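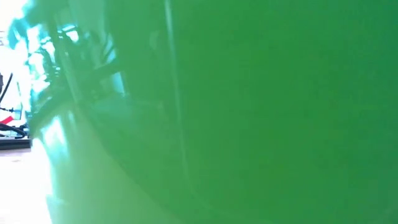 Cerngate tableware notes: readme

Hello, and thanks for opening this before diving into the folders. I'm Solange Guérin and I've been putting these notes together, on and off, since May. It's a collection of pictures and short written entries about everyday kitchen and table things: bowls, tubs, jugs, beakers, lidded boxes, the sort of stuff that lives in a cupboard and falls on you when you open the door. It started as a list for my own kitchen in Cerngate and then got rather out of hand.

If you only want the files, skip down to "What's in the folders". If you want to know why the green things have a file all to themselves, keep reading.

Why I made it

I wanted to find out which pieces I kept reaching for and which ones just got shuffled about. Then a friend in Pokanstead asked if I'd add hers, and her cupboards are far better than mine (proper shelves! a drawer for lids!), so the second lot of entries came from there. After that I couldn't very well stop. There are now 3,431 pictures and 1,633 written entries, so plenty of pieces have more than one picture and a few have an embarrassing number.

I have a soft spot for shiny coloured things. A glossy green surface is lovely to look at up close because it picks up whatever is next to it, and you get dark slanting shapes and pale bluish patches that have nothing to do with the thing itself. It's also a pain to write up. Is that line a seam, or is it the reflection of something beside it? I've changed my mind on a fair few of these, and where I couldn't settle it the entry says "line, unsure" and leaves it there.

What's in the folders

pictures
All the pictures, in one long run. I tried sorting them by room and gave up after an evening, as half the pieces move between the kitchen and the table anyway.

entries.csv
One row per entry. The columns are:

piece — my name for it, so "green, curved, shiny" is a perfectly normal value
colour — the main one only, in plain words
finish — shiny, dull, or mixed
part_seen — whole, side, rim, base, inside
marks — any writing or logo, copied as it stands, or "none seen"
kitchen — Cerngate or Pokanstead
notes — me going on a bit

green.csv
The same columns again, for green pieces only. There are 92 rows. I split them off when I was trying to sort out my greens (more on that below) and people seemed to like having them separate, so they've stayed that way. They are in entries.csv as well, so please don't add the two files together.

lids.txt
A plain list of lids with no home. There are 37 of them. I'm not proud of it.

How I wrote the entries

I wrote down what the picture shows and stopped there. If all you can see is a stretch of outer wall, part_seen says "side", and I don't get to call it a bowl because I happen to have a bowl that colour. This was much harder than it sounds. You know your own cupboard so well that you fill in the rest without noticing, and I went back through the early rows one Thursday and took out a whole heap of rims and handles that weren't in the pictures at all.

For close-up pictures the piece column often ends up vague, with "container or bowl, unsure" being a great favourite. I'd sooner have that than a wrong guess, though I do know it makes searching a bit annoying. Try searching by colour and finish first, then look at part_seen.

"None seen" under marks means none in that picture. The other side could have a maker's name on it in letters as big as your thumb.

Colours

I started out with fancy names (moss, bottle, pea, and for one dreadful week "salad") and then couldn't remember which was which. Now it's pale, medium or dark plus the ordinary colour, and I add "strong" if it's really bright. So you'll see things like "medium green, strong". Colours are judged on the flattest, most evenly lit patch I can find, never the bit where the side curves away and the reflections gather.

A few rows still have the old names in them. If you spot a "salad", that's a medium green — please send me the row and I'll fix it.

Makers

Where I know who made or sold a piece, it goes in the notes column. Vasseur and Stavness come up the most, mainly because both kitchens have had sets from them for years and years. It's only from memory, so treat it as gossip. The marks column is the one to trust.

Things to watch out for

Shiny pieces are over-represented, by a mile. That's my taste showing, plus my friend's.

Two kitchens is not many kitchens. Don't use this to work out what people in general own.

Some pieces have near-identical pictures one after the other. I've left them in.

"Dull" and "mixed" were used a bit loosely in the first batch of rows. I've redone the Cerngate ones and not yet got to Pokanstead.

Using it

Help yourself, for anything you like. A mention would be nice. If you add your own cupboards to it, keep the column names the same so I can merge them without swearing, and put your town under kitchen.

Still to do

Finish the Pokanstead finishes. Add a column for whether a thing stacks. Match up the lids, or at least the round ones.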